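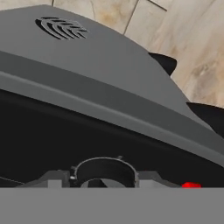 3.2 Collecting examples in simulation

The learning system is trained on recorded examples of a person driving the arm through a task, and all of the examples in this section were gathered in simulation. We used the Clenel simulator with the arm and gripper model from our earlier work on part handling. Each example is a sequence of views from the camera mounted near the gripper, stored with the joint positions and the commands sent by the operator at each step. The view in Figure 3 comes from one of these sequences. The gray housing takes up most of the upper and middle part of it, and a gripper finger passes directly in front of the camera and covers a flat strip along the bottom, hiding the lower part of the black ring, the two gray blocks beside it and the red light. We left views like this one in the training set. The same kind of blocking happens on the real arm whenever the finger moves across the camera, and a policy that has only been trained on clear views has no examples of what to do in that case.

Figure 3. View from the camera near the gripper in one simulated sequence. The flat gray band along the bottom is the gripper finger.

Two operators recorded the sequences, each working from the same written task sheet. The operator moved a hand controller and watched two windows, one with the gripper view and one with a fixed view from the side. Only the gripper view was given to the learning system. The side view was there for the operator and was dropped before training. In early trials we asked the operators to work from the gripper view alone, so that they would see exactly what the policy would see, but the motions became slow and full of small corrections. With the side window open the motions were smoother and the sequences were shorter. The cost is that an operator may act on something that cannot be seen in the gripper view, and we return to this in Section 5.

We recorded 639 sequences in total. A sequence was kept if the arm reached the goal position, held it for the required time and did not hit the joint limits on the way. After this check 548 sequences remained. Most of the rejected ones were stopped by the operator before the goal was reached. A smaller group reached the goal but had gaps in the command log, caused by a fault in the link between the hand controller and the simulator. The fault was fixed partway through collection, and we did not try to fill the gaps in the older logs.

Of the sequences that were kept, 100 were set aside for testing and were not used to choose any settings. We split by starting position and not by single sequence. Several sequences begin from nearly the same arm position, and a random split would have put close copies on both sides. The test starting positions were picked before training began and stayed the same for every run reported in this paper.

The background was changed between sequences. Six surface textures were used for the floor, among them the beige marble pattern seen behind the housing in Figure 3. This pattern was harder than the plain ones in early runs. Its mottling and dark seams give the image encoder a good deal of detail that has nothing to do with the task, and policies trained only on plain floors drifted when they were run over it. Mixing the textures during collection removed most of this drift. Light direction was also varied, but over a small range, and we saw little effect from it.

We considered removing blocked views with a simple filter. Alvar Granström wrote a version that measured how much of the view was a single even tone and dropped any view over a set limit. It caught the finger well, but it also dropped many views in which the dark underside of a housing filled a large part of the image with nothing in front of it. Raising the limit let most of the finger views back in. We trained one policy with the filter and one without it, and the unfiltered policy did better on the test set, so the filter was not used for the results in Section 4.

Labels for contact and release were added afterward. The simulator reports contact directly, but its signal flickers when two surfaces are close together, and the raw signal gave several short contacts where the operator had made one. We joined contacts separated by only a few steps and then checked the result by hand on a sample of sequences. Borghild Boström did the hand check using the Fastirley viewer, which shows the gripper view and the contact signal on the same time line. Where the joined label and the hand label disagreed, the difference was nearly always a step or two at the start of contact. We kept the automatic labels for all sequences, including those in the sample, so that the whole set was labeled in the same way.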